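3.2 Reading conditions and materials

Participants read four short articles on household water use, each 1000 words long before editing. The articles were drawn from the Lerken regional news archive and shortened only where a passage referred to a chart we could not reproduce. Line length was held at 76 characters in both layouts. In the first layout the body text ran without a break; in the second, wider spacing was placed between paragraphs, following Kozan and Mohamedi, who found that wider spacing slowed scrolling but left recall unchanged.
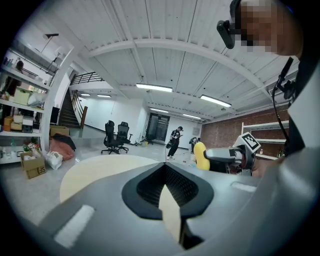 Recall was tested with a free written summary, scored against a list of idea units prepared by two raters. Disagreements were settled by a third rater who had not seen the layout assignment. Summaries in which the reader copied a full sentence from the article were kept, but the copied sentence was scored as one unit regardless of its length. Sessions that were interrupted for any reason were dropped before scoring, leaving 1065 summaries for analysis.

Each article also carried a printed reading time. The Ferkivley template places this line under the headline. The Catterall template places it in the body, after the last picture, and we adopted the Catterall position so that readers met the line after they had already formed a sense of pace. Figure 4 gives the line as set in the second layout.

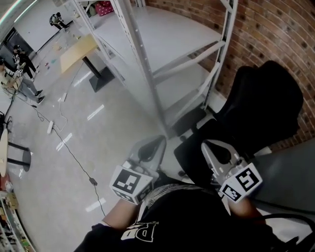 4 min read | 1000 words

Figure 4. Reading time line, Catterall position.

Scroll depth was logged at each paragraph boundary. A paragraph was treated as read if its last line stayed on screen longer than the threshold set in the August pilot. Backward scrolls were logged separately and are not included in the dwell totals. Where a reader left the page and came back, dwell time was summed over both visits.

Two limits should be noted. The Ultberg logging script does not separate a pause from an absence, so long dwell times were trimmed at the upper end. Screen height also varied between readers, and we did not correct for it in the present analysis. A model with screen height as a covariate is reported in the appendix.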